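Veltcombe Hat Shop Opens a Repair and Reshaping Counter

FOR IMMEDIATE RELEASE

Veltcombe, November 9, 2023
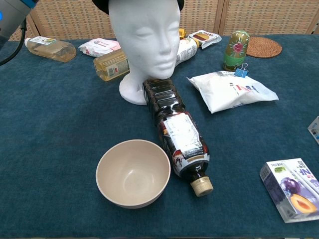 I've been selling hats in Veltcombe for 17 years, and the question I hear most has nothing to do with buying one. People want to know if I can fix the one they already have. Up to now I've had to send them to the city, or shrug and tell them what to try at home. So I'm very happy to announce that Hekari Hats is opening a proper repair and reshaping counter at the back of the shop on Escobedo Street!

My name is Manuela Testa and I own the place. I learned to block hats years before I ever ran a cash register, and I've missed it. When the tailor next door gave up the rear half of our building last spring, I signed for it the same afternoon (my accountant heard about it later). We've put in a steamer, a long workbench and a wall of old wooden blocks that I bought from a workshop in Undach when it closed. Some of those blocks are older than I am, and a few are in sizes I've never once been asked for, but I couldn't leave them behind.

What we'll be doing: cleaning and brushing felt, reshaping crowns, flattening or curling brims, replacing sweatbands and ribbons, and stitching up straw where it has split. We'll look at almost anything. Berets, church hats, work hats, the fedora your uncle sat on. If it can't be saved I'll tell you so before you spend a cent.

Joining me at the counter is Radoslava Mikuš, a milliner who spent a long time making hats for theater companies. She is much better than I am at trims and veils, and she has opinions about ribbon that I've learned to respect. "A hat that has been worn a lot already knows its owner's head," she told me in her first week. "I want to clean it up and leave that part alone." I hired her on the strength of a single brim, and I'd do it again.

Most simple jobs will be ready in 3 days. Bigger ones, like a full reblock or a new lining, take longer – we'll give you a date when you drop the hat off, and we'll call if that changes. Please don't bring hats in plastic bags if you can help it. A box is best, or just wear the thing through the door.

We're also starting a small evening class in basic hat care. It runs for 2 hours and covers brushing, storing, dealing with rain and getting a dent out with a kettle without burning yourself. Bring a hat you don't mind practicing on. The first class is in late November and you can put your name down at the register. Tea is included, and so is whatever cake I've managed to bake.

The front of the shop stays just as it was, with the winter felts and knitted caps out now and the summer straw on the sale shelf until it's gone. And yes, we still do free fittings – I know a few of you were worried!

The repair counter is open now during regular shop hours, with no appointment needed for drop-offs. For veils, wedding pieces or anything very old, please call ahead and ask for Radoslava.

Press contact: Manuela Testa, owner, Hekari Hats, Escobedo Street, Veltcombe. Reporters are welcome to stop by and watch a hat being blocked. Mornings are best, when the steamer is already going.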